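Hillby House – Bedding and Linens, Gallery 7

Notes on the printed bedding used in the upstairs rooms at Hillby. Entries give the print and the care it gets. The cataloging is by Halyna Lysenko. Plain sheets and towels are listed separately under Utgate.

Washing follows one routine for all prints: cold water, inside out, low spin. Dark items go in a separate load. Covers are folded in thirds along the length, then in half twice, and shelved with the fold facing out.

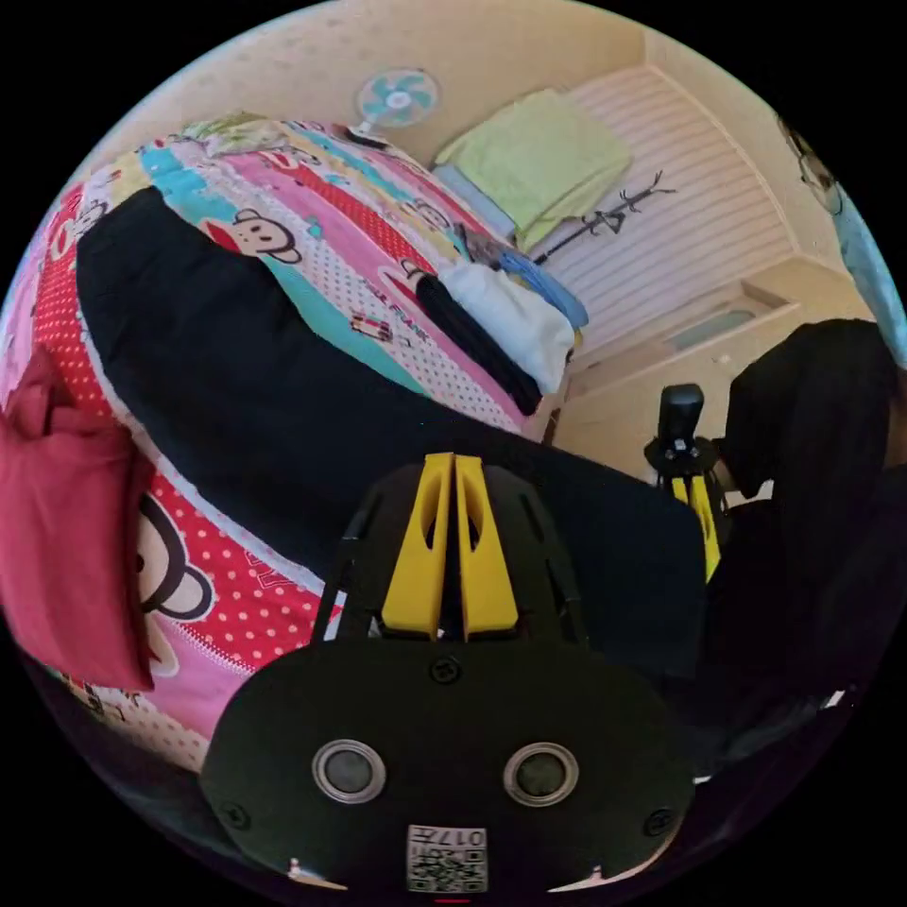
Children's prints are the hardest group to match when a piece wears out, as patterns go out of production quickly. We file them by the name on the fabric where there is one. The Paul Frank bedding is easy to place – the name runs along a pink band, and the monkey faces sit over diagonal bands of red with white polka dots, pink and turquoise. Red is the color to watch for bleed in the first few washes. Black fabric is kept off the shelf for light prints, as lint shows on both.

Storage: Lightfoot cotton bags, size 90, one set per bag. Labels are tied to the drawstring, not pinned. Bags are opened and aired each November, and the folds are moved to a new line before the set goes back.

Next gallery: Zurkau wool blankets, 17 entries.

Page last revised 9/15/19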